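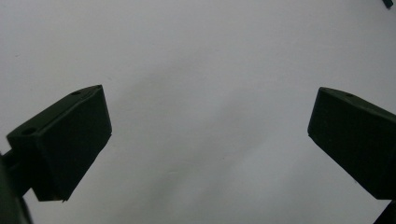 Normand Bergeron wrote to us after the November issue that white is the most difficult color to paint, and that he would prefer to do a whole staircase in green before he does one more white wall. Several readers agreed with him, so we return to the subject.

The small meeting room at Tendska was painted again this spring. We used Flevach matte in a cool white, two coats, on top of the old cream color. One can of 6 liters was enough for both coats, and a little is left for repairs.

What we learned is mostly about light. A pale matte wall takes every shadow from the window, and in the afternoon one half can look gray while the other half looks almost blue. Please do not judge the color on the first day. Paint a piece of cardboard, move it from wall to wall, and look at it in the morning and again under the lamp.

For the preparation, Bouzid recommends sandpaper of grit 100 for the old paint and 80 only where the filler is thick. I used 80 everywhere the first time – this was a mistake, and I had to fill the scratches again. Wipe the dust with a damp cloth and wait until the wall is dry.

The rollers and the long pole are back in the Budari storeroom, on the lower shelf. If you borrow them, please wash the rollers the same evening. The rest of the white paint is also there, with the name of the room written on the lid.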